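Gripper let go early and the force log says it didn't

Posted in: Faults and near misses

brasstack_88
Tue 3 June
Had a drop yesterday that I don't buy the official explanation for. Hand-held gripper, soft goods, Sternlow logging software. Fingers opened mid-lift while the log shows a steady hold the whole way. Support reckons "operator release". I had the trigger in. It's happened 3 times in 1,342 grasps, always on fabric. Caps are the worst of it, and the grip I use is a pinch in the crown fabric, both pads on the fold.

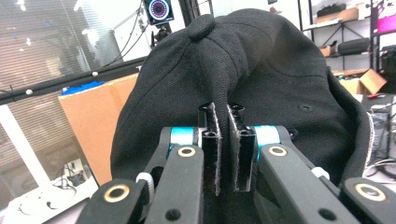 Reply 1

pivotwear
Three drops and you're blaming the software? Check the linkage first. Bushings get sloppy and the fingertips splay under load. A log only knows what the motor was told to do.

Reply 2

brasstack_88
Checked. No play I can feel. And splay wouldn't open the jaw all the way, would it?

Reply 3

mulga_ops
Pivotwear's half right. We run Hamora pads and they glaze over after a couple of weeks of cotton. Cloth slides out, everyone swears the jaw opened. Did you see it open or did you see the cap fall?

Reply 4

brasstack_88
Fair question. Saw the cap fall, looked down, jaw was open. So 2 seconds I can't vouch for.

Reply 5

pivotwear
There you go then.

Reply 6

tinshed
Nah, I wouldn't let support off that easily. If the jaw was open and the log says closed, the log is wrong, whoever opened it. I don't care what colour the status light was. Turn off auto-smoothing and do 10 lifts with the raw position channel on. And keep your other hand out from between the fingers while you're at it.

Reply 7

brasstack_88
Will do. Not holding my breath.

Recent threads
Pluso charger cuts out at half
Bensaid e-stop: latching or not?
August firmware, anyone rolled back?
Cable snags on overhead rail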